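Home | Guides | Surfaces | Contact

Cleaning and re-oiling a matte tabletop

Matte finishes mark easily and cannot be buffed back to an even sheen. Work in one direction and keep the cloth clean.

1. Clear the top and vacuum the edges.
2. Mix 12 ml of neutral soap into 2 liters of lukewarm water.
3. Wipe with a wrung-out microfiber cloth, then with plain water. Dry at once.
4. For stuck residue, use a plastic scraper held flat – never steel wool.
5. On oiled wood only, sand lightly with 300 grit along the grain, remove the dust and apply Stollico hard oil. Wipe off the excess.

Do not wax laminate or lacquer. Wax fills the texture and leaves shiny patches.

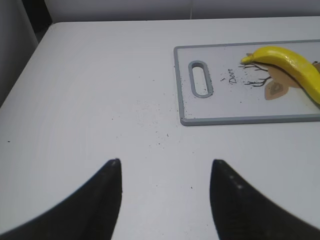 Light gray matte top under even light.

Check the result from a low angle and repeat step 3 if streaks remain.

Related
Removing water rings
Minja edge banding: repairs
Leveling a Husport desk frame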